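# Takari T4 Air Shroud
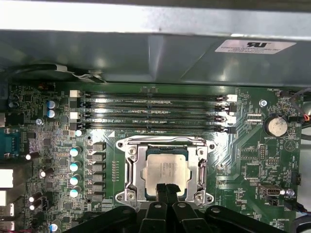
The T4 is a replacement air shroud for short-depth rack servers in the Takari range. It directs intake air from the fan wall through the heatsink and across the memory area, and seals the gap between the board and the top cover. It replaces the T3, which is no longer made. T3 brackets do not fit.

## Specification

| Item | Value |
|---|---|
| Part | T4 |
| Body | Folded sheet steel, 1 mm |
| Length | 116 mm |
| Height, fitted | 43 mm |
| Fixings | 4 captive screws, M3 |
| Edge seal | Closed-cell foam, self-adhesive |
| Finish | Plain or black powder coat |
| Maximum inlet air | 35 °C |

Length is measured along the airflow, flange to flange. The fitted height includes the foam seal at normal compression. Allow a further 2 mm when the seal is new.

## Compatibility

The T4 fits Takari chassis with the narrow fan wall. It also fits the Urnanen 1U case when used with the Rawat side bracket, ordered separately. It does not fit cases with a rear-mounted riser cage, as the cage fouls the outer flange.

Tall memory modules with added heat spreaders should be measured before ordering. Standard-height modules clear the shroud in all supported cases.

## Fitting

1. Shut down the server, remove both mains leads and wait for the standby light to go out.
2. Take off the top cover and lift out the old shroud.
3. Clean the flange faces. Old foam must be removed completely.
4. Lay the fan leads in the cable channel.
5. Lower the T4 squarely on to the posts and start all the screws by hand before tightening any of them.
6. Tighten to 0.5 Nm in a diagonal order.
7. Refit the cover and check the fan speed readings at idle and under load.

Do not run the server with the shroud removed, even for short bench tests. Fan control assumes ducted flow and will read low board temperatures while the memory overheats.

## Care

Blow out dust from the inlet side. The foam seal hardens with heat and should be changed whenever the shroud is removed after long service. Seals are sold in strips and cut to length with a sharp blade.

## Ordering

Single units are supplied bagged with screws and one seal. Trade packs hold 100 units, without screws. Powder-coated units are made to order in October and April only.

Stock is held by Plolimel. For drawings or questions on fit, contact Jyoti Dhillon in technical sales, quoting the chassis model and the part number of the existing shroud.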